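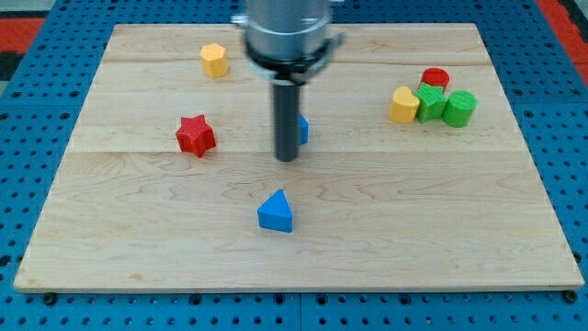
Pusher rod over the pale wood board, start of an episode, 8 blocks

Gripper or plain rod for tabletop pushing?
Forum: Arms and End Effectors

shimstock
Setup is in the picture. Arm pointing down, black collar clamped around the housing, rod in the collar. The board is a glued-up slab on a holed table. Blocks are small prints in four colors, stars and cylinders and so on. The job is pushing only. Things like "move the blue triangle next to the red star" or "separate the four blocks at the back right." No picking.

I have been running this with the rod for a while and last month I ran the same tasks with a parallel gripper (the small Mernivik one) kept closed, so the two fingertips act as one pusher. I want to know if other people have compared the two and what you ended up with. My numbers so far: 384 episodes with each tool, same arm, same controller, same start layouts. The rod finished more of them. I'm not posting the percentages yet because I changed the time limit partway through the gripper set and I need to redo part of it.

What I noticed:

The rod has the same shape from every direction, so wrist angle drops out. I command x and y and leave the rest fixed. With the closed gripper the contact surface is wide one way and narrow the other, so the same push gives a different result depending on wrist angle.

The rod loses blocks sideways. If the contact is off center the block spins and slides off. The gripper pushing flat side first holds a straight line better.

The gripper body hides a lot more from the camera.

deadband_dan
Did you lock the wrist on the gripper runs or let it turn? If it was locked then you compared a rod to a paddle that can't aim. I wouldn't call that a gripper comparison.

shimstock
Locked. Flat side toward the front edge of the board the whole time.

deadband_dan
Then of course the rod won. Let the wrist turn so the flat side faces the push direction and run it again. I had a closed gripper on an almost identical task and once the wrist followed the push it beat the rod on anything longer than a hand's width. The block stays on the flat.

pelican_case
I'd argue the other way. As soon as you let the wrist turn you have three numbers to control and you have to plan around the turning. In a tight group like that one at the back right, a wide tool that rotates is going to hit the neighbors. You have a yellow heart touching a green star with a red cylinder behind it and a green cylinder on the side. Try rotating a pair of fingers in there to pull out the star. A rod can come in from one side and nudge.

deadband_dan
You approach already rotated. You don't rotate inside the group.

pelican_case
Sure, if your planner knows that. Mine is a learned policy and it does what it likes.

tomasso_k
What is the rod made of and how is it held? I went through this with a printed rod and the flex was bad enough to see. The tip lagged the commanded position whenever it was in contact, and the blocks would get a little extra kick when it sprang back.

shimstock
Mine is metal, from the Nirier accessory kit. Rounded tip. The collar is a clamp ring with a screw. No flex that I can measure at these loads. I do check that it has not slipped up in the collar, because if it slides up 2 mm I start riding over the shorter blocks at an angle.

tomasso_k
OK, then your rod data is probably better than mine was. I would put a witness mark on the rod right where it enters the collar. Paint pen is fine. Takes a second to check at the start of a session.

shimstock
Good idea, doing that.

grumblefish
How high above the board do you run the tip? In the picture it looks like it is just off the surface.

shimstock
It hovers a little above. I measured the board at nine points after bolting it down and set the height from the highest one. Wood is not flat. There is a seam across the middle and I wanted to be sure the tip would not catch on it.

grumblefish
I gave up on wood for that reason. It moved with the seasons and I was resetting the height every January when the heat was on. I switched to a sheet of aluminum with a matte film on it. Boring but flat.

shimstock
I thought about that. The friction on the wood is what all my old data was taken on, so changing the surface means starting over. Also the grain gives the camera something to look at, and I don't know if the policy is using it.

pelican_case
It probably is. Mine fell apart when I turned the board end for end. Same blocks, same light, only the grain was reversed. I would test that before you spend more time on the tool question.

shimstock
Added to the list.

kestrel_arms
On the camera point. You have one blue block in that picture that I can barely see. It is behind the rod with a sliver of blue showing. If I were the policy I would not be able to tell what shape it is. So a rod hides things too.

shimstock
Right, and that's with the thin tool. With the gripper in the same spot I lose the whole block and often part of the one next to it. I counted this one since I had the logs. In the gripper set, 10 episodes ended with the target never being seen again after the first few moves. The rod set had 2.

deadband_dan
That is a camera placement problem. Put a second camera on the other side or move the first one up. You're picking a tool to make up for one viewpoint.

kestrel_arms
A second camera has its own costs though. More calibration, more things to bump. I ran two Drastley cameras for a while and one of them was always slightly off from the other. I went back to one, and I move the arm out of the way every few seconds to get a clean look.

deadband_dan
Moving the arm out of the way breaks up the push.

kestrel_arms
Yes. It is slower. I don't care much about speed. If you do, it's the wrong answer for you.

oldbridgeport
A few notes from someone who does this for parts sorting and has no learned policy, only a Kiss controller and a list of moves.

I use a rod for anything where I push a part against a fence. The fence does the straightening, so the spin doesn't matter. I use a closed gripper for open table moves. And I have a third tool that I like better than both for your case. It's a shallow fork, two short pins side by side with a small gap. Two contact points keep the part from spinning, and it is still narrow enough to see around. You lose the any-direction property, so the wrist has to follow, same as the gripper.

shimstock
What gap do you use? My blocks are different shapes, so I think the star would be a problem. One point of the star could go between the pins.

oldbridgeport
It does go in, and that's fine. It sits there like a notch and steers well. The trouble is with the small cylinder. If the gap is too big it drops in between and gets carried along when you back out and go sideways. Keep the gap under half the diameter of your smallest round part.

pelican_case
Has anyone tried a soft sleeve on the rod? I put a piece of silicone tube over mine. More grip at the contact, less spin. The printed blocks have those ribs on the sides and a bare metal tip seems to skip along them.

tomasso_k
I tried heat shrink. It worked until it got a nick in it, then it behaved differently depending on which side of the rod touched the block. It took me two days to figure out why pushes to the left were worse than pushes to the right.

pelican_case
Tube has held up better than that for me. I replace it every couple of weeks. But yes, you are adding a part that wears.

grumblefish
I don't like the sleeve. Grip goes up at the contact, and then when you slide past a block you didn't mean to touch, it comes along with you. With bare metal a light brush usually leaves the block where it was.

pelican_case
Depends how crowded your table is. Mine has three blocks.

grumblefish
Fair enough. With eight I would stay bare.

shimstock
OK, plan from this thread. Rod stays on for now. Next set is the gripper with the wrist following the push direction, same time limit for every episode, same start layouts. Then I print a fork and run that. I'll do the board rotation test first because if that breaks the policy the rest doesn't mean much. No sleeve until the bare tools are done.

deadband_dan
Log the wrist angle at first contact and not only at the end of the push. I didn't and had to redo everything.

oldbridgeport
If you print the fork, print it with the layers running along the pins. Mine snapped at the root the first time it touched the table.

shimstock
Board test is done. I unbolted it, turned it end for end, put it back and re-measured the height. The rod policy got worse but it did not fall apart. Pushes near the front edge were the same as before. Most of the new failures were on the left side toward the back, where the yellow hexagon starts in this layout. It would stop short of the block and sit there.

pelican_case
Stops short in one area sounds like the height or the camera calibration and not the grain. Did you redo the calibration after you unbolted it?

shimstock
Height yes, camera no. The camera did not move.

kestrel_arms
If the board sits a little different under the bolts, your board frame moved even though the camera didn't. Redo it and run that corner again before you blame the grain.

shimstock
Doing that tonight. Gripper goes back on after.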